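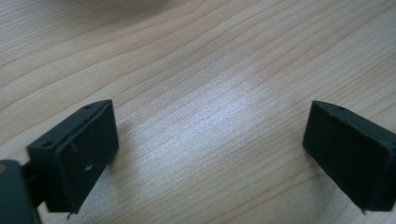

*Tabletop, light patch in the middle, grain running lower left to upper right.*

27 Dec 2021

Second round of notes on the table finish. The first round was in September, when I sanded the top back and put on the first coats. I said then that I would write up how it held, and I had some free days at the end of the year to look at it properly.

For anyone who missed the earlier post: the table came from Fionnuala Ó Súilleabháin, who was moving out of her place in Colatbridge and didn't want to pay to ship it. The wood is pale and the grain is wide, which is the reason I took it. It had an old amber varnish that hid most of the figure. That came off with a scraper and a lot of sandpaper.

**Schedule as applied**

- Sanded through the grits, stopping at 220
- Wiped down with a damp cloth to raise the grain, let dry, light pass with 320
- Three thin coats of Nernitz wiping finish, overnight between each
- Rubbed out with a gray pad after the last coat

I used 10 sheets of paper in total. The Mornolance sheets clogged faster than I expected on the old varnish but were fine on bare wood. I'd buy them again for the later grits only.

**Sheen**

I was aiming for satin. Under a direct light the surface still throws back a whitish patch that turns the grain slightly blue-gray. Move off that angle and it goes back to beige with thin tan streaks. I don't mind this for a dining table. For a desk with a lamp on it I would stop at two coats and rub out harder.

The reflection is also the best inspection tool I have. Put the light low, move your head until the bright area sits over the part you want to check, and any ridge, dust nib or lap mark shows at once. Do this between coats, before the finish has cured. I skipped it after the second coat and found a run near one end that took an evening to level.

**Wear so far**

Three months of daily use. Results:

- Water: no rings. Longest test was a cold glass left out for 26 minutes, wiped dry, no mark.
- Heat: a mug straight from the kettle left a faint haze that was gone the next morning. I now use a mat.
- Scratches: two, both shallow, both across the grain at my end of the table. A drop of finish on a rag hid one. The other still catches a fingernail.
- Cleaning: damp cloth, then dry cloth. No sprays.

**Cost**

The Nernitz can was $26 and I have more than half left. Paper, pads and rags brought the total to $55. Batista, the refinishing shop I asked first, wouldn't quote without seeing the table, and I had no way to get it there – it doesn't fit in my car with the legs on, and the leg bolts are seized.

**Still to do**

The underside has only one coat. The advice I was given was to balance both faces so the top moves evenly with humidity, so two more coats go on there when it's warm enough to open the windows. I also want to free those bolts. Penetrating oil has been on them for a week with no movement so far. If anyone has done this without marking the aprons, leave a comment with the method.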